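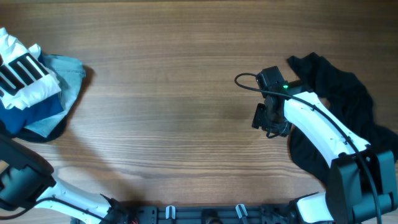
Samer Khoury

The clothing swap is back at the Nellovport library annex this summer, after a year off. Doors open at 10 and the last table gets packed up at 3. Entry is free, and you don't have to bring anything to take something home.

For anyone new, it works on tickets. Drop off up to 9 items and you get a ticket for each one. If you come with nothing, the front desk will give you 3 to start with. Coats and boots cost two tickets, everything else costs one. Unused tickets stay good until the January swap, so hang on to them.

We took in 151 bags at the last one, and a fair share went straight to the rag bin. Please check for stains, stuck zippers and missing buttons before you drop off. T-shirts with printing on them are fine. We can't take underwear, swimsuits or anything with a work badge sewn on. Kids' clothes go quickly – sizes 4 through 8 especially – so bring those early if you have them.

Bags can be left at the Hopkin Street entrance any afternoon before the swap. Tie them shut and write the sizes on a piece of tape. Loose clothes left on the step get rained on and we end up throwing them out.

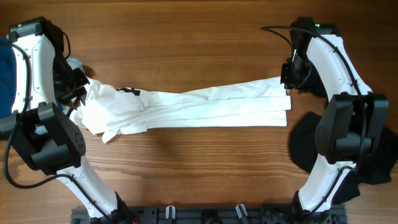
Do clothes have to be ironed or folded before drop-off?

Clean and dry is enough. Folding saves time at the sorting tables, but a bag of unfolded shirts will be taken the same as any other.

Parking behind the annex is limited to around 100 cars and the farmers market uses the same lot. The Faltimine bus stops across the street. Zorkis Cleaners has lent us four rolling racks again, and we could use two more if someone has them in a garage. Hangers are welcome too, plastic or wire. Leave a note at the front desk with your phone number and I'll call you back.

14 July 2021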